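Driltby releases Trosik 12, a revised slotted-panel mounting system for workshops and test benches

DRILTBY, April 19, 2022

Driltby Profile Systems has released Trosik 12, a revision of its slotted aluminum mounting system for workshops, teaching laboratories and test benches. The release covers the panel extrusion, the upright profile, the fastener set and the accompanying technical documentation. Orders are open to existing account holders immediately and to new customers from May.

Trosik 12 replaces the first-generation Trosik range, which remains supported for spare parts. Panels from the two generations share the same slot pitch and can be installed side by side on a common set of uprights. Fasteners are not interchangeable in both directions: Trosik 12 nuts fit first-generation slots, but first-generation nuts should not be used in Trosik 12 panels under load.

Background

Slotted aluminum panel is widely used where equipment has to be fixed, removed and repositioned without drilling. A typical installation consists of horizontal rails joined edge to edge, carried on vertical extrusions that are in turn anchored to a bench, a floor plate or a wall. Fixtures, brackets, cable guides and instruments are attached with nuts that slide along the grooves and lock when tightened.

The limitation of the first-generation product, as reported through the company's service desk, was at the joints between rails. Where adjoining panels were assembled on site, small differences in seating height produced a step across the joint. The step had no effect on holding strength but did affect the flatness of any plate bridging two panels. Customers with flat-backed fixtures were in the habit of shimming.

"The joint was within the published tolerance and it was still a nuisance," said Morven Matheson, product manager for structural profiles. "A fixture plate rocks on a step that you would otherwise never notice. We redesigned the edge of the extrusion so that adjoining panels register against each other before the uprights are tightened."

The revised edge is an interlocking tongue and shoulder formed in the extrusion itself. No separate joining strip is required. Installers who have worked with the earlier range should note that the assembly order has changed: panels are now joined on the flat, squared, and then raised to the uprights as a unit where the span allows.

Panels and uprights

The Trosik 12 panel is supplied in stock lengths or cut to order. The maximum single length is 3483 mm, set by the handling limits of the finishing line. Cut ends are deburred and may be ordered with end caps.

Uprights are supplied in a light and a heavy section. The light section is intended for bench-mounted assemblies and for panels carrying instruments, small fixtures and cabling. The heavy section is intended for freestanding frames. Both accept the same corner brackets and levelling feet. The standard freestanding upright is 1598 mm tall, and other heights are available as cut lengths.

The surface finish is clear anodized. A black anodized finish, offered on the first-generation range, has been withdrawn from stock and is available only as a special order with a longer lead time. The company advises against mixing finishes from separate production batches where colour match is a requirement.

Fixture mounting

Fixture boards, including moulded plastic boards with raised features for locating parts, can be attached directly to the panel face with the Tosh series of slide-in nuts. The nut may be inserted at any point along an open groove and does not need to be loaded from the end of the rail. A spring on the underside holds it in position on a vertical panel until the screw is started.

For boards in thermoplastic materials, the company recommends a flanged screw or a load-spreading washer. Tightening torque should follow the board manufacturer's figure where one is given, even when this is lower than the figure for the nut. Over-tightening may distort the board between fixing points and affect the location of parts.

Cable routing should be planned before the panel is raised. Cables may be carried behind the uprights or along an unused groove with the snap-in cover strip. The cover strip is not rated as an enclosure and must not be used as the sole mechanical protection for mains wiring.
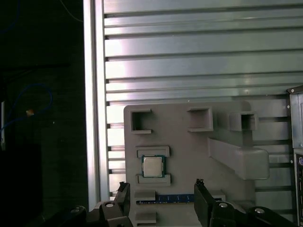
Testing and documentation

Trosik 12 panels were assessed at the company's own laboratory before release. The test program covered static loading at the slot, repeated fastening and removal, vibration, and flatness across the panel joint. For the repeated fastening test, each slot position was subjected to some 200 cycles of tightening and release with inspection at set intervals. Acceptance was based on retained clamping force and on visible wear at the slot lip.

"Customers move fixtures far more often than we assumed when the first range was designed," said Dougal Innes, test engineer. "A slot position in a teaching lab may be used every week of term. We wrote the cycling test around that pattern of use."

Flatness measurements were taken on joined panels in both horizontal and vertical orientation. Results are given in the technical data sheet together with the measuring method, so that customers can repeat the check on an installed assembly. The data sheet also contains load tables for both upright sections, recommended fastener torques and the permissible overhang beyond the last upright.

The installation guide has been rewritten. It now opens with substrate requirements and anchoring, which were previously given in an appendix, and the sections on levelling and squaring have been expanded. Zuzanna Śliwiński, technical documentation lead, said the revised order follows the sequence of work on site.

"Most of the calls we received concerned work that should have been completed before the first panel came out of its packaging," said Śliwiński. "Anchoring is now at the front, and the guide does not refer the installer to a panel drawing until the uprights have been dealt with."

Anix layout software

The Anix layout tool has been updated to include the complete Trosik 12 range. Users can enter the overall dimensions of an assembly, select the upright section and generate a cut list with fastener quantities. Existing project files open without conversion. Where a file specifies a first-generation panel, the tool retains it and marks the joint with any Trosik 12 panel for review.

Anix does not carry out structural verification. Assemblies outside the load tables, and all overhead installations, must be checked by a qualified engineer.

Availability and support

Stock lengths, the light upright section and the Tosh nut series are available now from the Driltby warehouse. The heavy upright section will ship from May. Customers with open orders for first-generation panels may transfer them to Trosik 12 at no charge, provided that cutting has not begun.

Spare parts for the first-generation range, including end caps, corner brackets and original pattern nuts, will continue to be held in stock. The company has not set an end date for this support and will give written notice to account holders before any part is withdrawn.

"A bench frame stays in service for a long time, and many of our customers extend one in stages," said Wilma Skinner, head of customer support. "They need to be able to order a bracket for the part they already have."

Installation training is offered at the Driltby site for groups of up to 12 participants. The course covers anchoring, panel joining, squaring and load table use, and is intended for maintenance staff and laboratory technicians. Participants should bring safety footwear. All other equipment is provided.

Samples of the panel extrusion, showing the revised edge profile, may be requested by account holders through their usual sales contact. Printed copies of the installation guide are supplied with each order, in English or French.

About Driltby Profile Systems

Driltby Profile Systems designs and supplies aluminum extrusions, fasteners and accessories for workshop, laboratory and light industrial use. Its product lines include Trosik panels and uprights, Tosh fasteners and the Anix layout tool.

Media contact

Ruaridh Matheson
Communications, Driltby Profile Systems

Technical enquiries should be directed to the customer support desk, quoting the part number printed on the panel label.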